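Wornley Handheld Pair – setup, care and repair notes

Maintained by Raed Obeidat. Corrections to Raed or to Kavinda Dissanayake. Last full pass through the text: 12/31/20, which says something about how the authors spend their holidays.

What this covers

One pair of hand-held grippers, left and right, plus the cables and the recording box they plug into. The data that came out of them has its own card in the parent folder. Read that one if you want to train something. Read this one if something has come loose.

The pair recorded 807 sessions between the first working build and the freeze. Of those, 48 were thrown out for hardware reasons, and most of the sections below exist on account of those 48.

Before you start

Charge nothing. There are no batteries. Everyone looks for the charger.

You need the 2 mm hex driver (the good one, with the tape on the handle), a microfiber cloth, the calibration board, and a second person. The second person can be borrowed for ten minutes and returned.

Cables

Each gripper has one thin cable out of the back. Run it along the outside of the forearm and clip it above the elbow, leaving enough slack to straighten the arm completely. If you clip it short, the operator finds out at full reach and so does the connector.

Do not coil the cables around the grippers for storage. Dinesh Kulkarni replaced three connectors in November and would like that to be the final score.

If a stream drops out when the wrist rolls, suspect the connector first, the strain relief second and the software last. We did it in the opposite order and lost two days.

Marker cubes

The cube has to sit square on its mount and stay there. Push it gently from each side with one finger. If it moves at all, take it off, clean the old adhesive from the base and mount it again. Adding a little more glue on top of the old glue is how session folder "stirkcombe_b" ended up with a left hand that drifts slowly through a wall.

Wipe the printed faces with a dry cloth only. Alcohol lifts the ink. A cube with a gray smear across the black will still be detected maybe half the time, and this is worse than never, as the tracker fills in the gaps with great confidence.

Whenever a cube comes off, for any reason, the offset between cube and lens is void. Redo it (see Calibration). There is no such thing as putting it back exactly where it was.

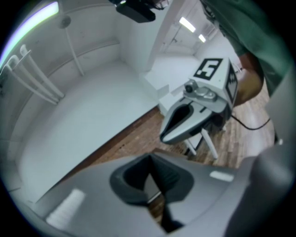 The pair check comes after that, and it takes two minutes. Bring the grippers near each other at waist height, tilt each one in turn, and hold still for a slow count of five at every stop. Open the preview and look for the marker ID flickering. A steady ID through the tilts is a pass. If it flickers at one particular angle, look for glare before you start blaming the mount: our ceiling lights have ruined more good faces than any screwdriver. Turn your whole body a quarter turn and try again.

Lens and bracket

The bracket screws work themselves loose. Tighten to snug, then stop. Francine Hawthorne's rule is two fingers on the driver, and she has had to drill out enough stripped heads that we follow it.

Fingerprints on the lens look like fog in the recording and like a network problem to anyone reviewing it remotely. Clean before every block of sessions – not after lunch, before.

Fingers

The fingers are a wear part. Swap both together, even when only one is chewed up, or the closing point shifts to one side. After a swap, open and close the trigger 17 times and watch the width readout. It should come back to the same closed value each time, give or take the last digit. If the value creeps, the linkage pin is dry. One drop of light oil, wipe off the rest. Two drops will reach the lens eventually. We don't know how.

Calibration

1. Lens intrinsics: only after a lens or bracket change.
2. Cube offset: after any cube work, and after any drop from above knee height.
3. Finger width: after any finger swap.

Run calibrate_pair with the board flat on the Hamann bench. The floor is not flat. We have measured the floor.

Results go in calib/ with the session number they take effect from. Please do not overwrite the old files, however wrong they are. Old sessions need their old wrongness.

Drops

Write them down in drops.txt, with the hand and what it landed on. Sofia Salgado reads the file and does not judge, or at least not in writing. An unreported drop costs us every session until someone notices.

Known problems

- The right trigger squeaks. It is audible in any session with sound on.
- Left and right start up to 3 frames apart. Use the sync column.
- The Latmont spare housing has slightly different screw holes. It fits if you start all the screws before tightening any.
- The preview window freezes if resized. Don't resize it.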